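In defence of the bare table

28/10/2020

I moved from Drenport to Jidstead in July, and I've been having the same argument with my family ever since. They think a table needs something on it. A runner, a bowl, a candle that never gets lit. I think a table should be left alone until somebody wants to use it, and I'm going to bang on about it here because they've stopped listening at home!
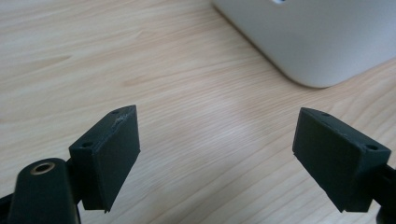
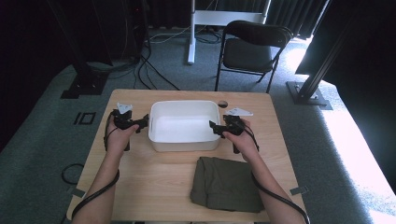

Pale wood, no tablecloth.

My mum's table in Drenport had so much on it that we ate off our laps for most of my childhood. Post, seed packets, a fruit bowl with batteries in it (never fruit). If you wanted to do a jigsaw you had to book the floor. I loved that house, but I don't think I saw the middle of that table until we came to sell it, and it was lovely, that's the annoying bit.

So when I got my own place I made a rule. Everything goes back where it came from before bed. It takes me 5 minutes, less if I haven't been baking. My sister says it makes the kitchen look like a show home and asked if I was planning to move out again. Cheek.

What I like is coming down in the morning and being able to just start. Toast, the crossword, a letter to the council about the 73 bus, whatever it is. I don't have to shift a pile to do it, and a pile you've shifted only ends up on a chair, and then you can't sit down either.

I know some of you will say a home should look lived in. Fine! Mine has crumbs and a wonky blind and a cupboard I'm frightened of. But please stop giving me table runners. I have four now and they're all in the cupboard.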